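Paid participants wanted: come and tidy a floor that will not stay tidy

Wellwood is hiring people to do small household jobs with a gripper in each hand, so that a learning system can have a look at how it's done. You already know how to pick up a paper scrap. Our software does not, and it has asked for a great many examples.

The project is called Grakel. We have 451 usable recordings in the floor-care group so far and we want 1,857 before the end of January. Luuk Dewulf did the arithmetic on this and has been quiet ever since.

What you would do: put on the gear, take hold of the grippers, and work through a card of tasks that Riet Hoekstra hands you at the start of the shift. Brushing up litter. Picking up bottles. Moving things from a table to another, equally good table. Then you put everything back where it was and do it again, slightly differently. Please do it slightly differently. We have plenty of identical ones.

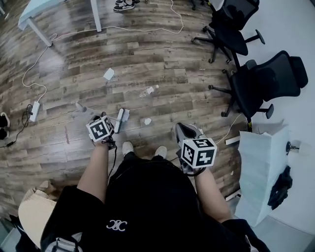
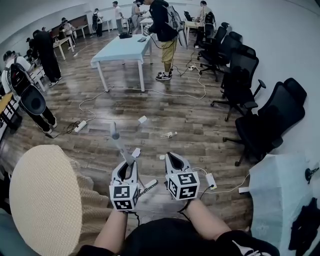
Grippers in use at our Clemport room.

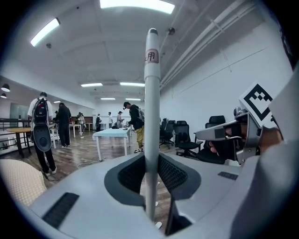
Shifts run from 9:30 a.m. to 1 p.m. or from 2 p.m. to 5:30 p.m., with a break in the middle that people do take. Pay is $66 per shift plus lunch from Verbeke, the sandwich place downstairs, whose idea of a vegetarian option is cheese. You are paid for the shift whether your recordings get used or not. Fumbles are welcome. If you drop something, pick it up and carry on, and don't say sorry to the gripper.

You should be 18 or over, able to bend, kneel and stand for a few hours, and comfortable having your hands and whatever they're doing recorded. Left-handed people are badly underrepresented and will be greeted with indecent enthusiasm. No technical background needed. Engineers may apply but are asked not to redesign the brush.

Wear flat closed shoes and short or close-fitting sleeves. Leave bracelets at home, and watches too if you can bear it. Other people will be working in the same room, so expect to say "excuse me" more than usual, and look out for cables on the floor.

First-timers get half an hour of practice with Maj-Britt Tveit, who is patient, and then a trial run reviewed by Koen Verbruggen, who is fair.

To apply, send Ilse Jacobs a short note with your name, your height, which hand you write with and which shifts you can make. A résumé is optional. She will read it, but it's mostly going to be about other things than dustpans.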